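Clear parts and the wrist camera
January 6, 2020

Most of November went into one perception problem, and I finally have enough to write down.
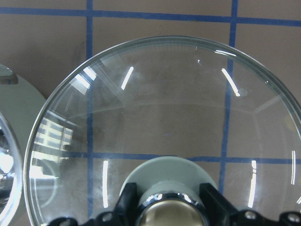
The planner was fine. I spent a week blaming it anyway. Grasp poses came out of Tollodero looking reasonable, the controller tracked them, and the arm still closed in the wrong place whenever the part was clear glass. The segmentation was finding the highlights and calling each one an object. Window reflections were worse – a set of panes bent along a rim looks a lot like an edge if all you check is contrast.

I went back through 1694 frames and relabeled the ones with glass in them. Some took up to 20 minutes each. The old labels traced whatever showed through the glass, so the network had learned to ignore the rim.

Two changes helped. First, the blue tape grid now gets fitted as straight lines before anything else runs. Where a line bends or shifts, that pixel gets flagged as possibly behind glass. Second, the mask has to agree across 3 views before Stemberg will pass it to the planner. That costs time on every pick and I don't love it.

The line fitter is in the Skadham repo under tools, with no docs yet. It assumes the tape is flat and the exposure is locked. If you run it with auto exposure on, it will flag half the table.

Still open: two clear parts overlapping. The flags merge and I get one big blob. I'm going to try splitting on the rim curve next.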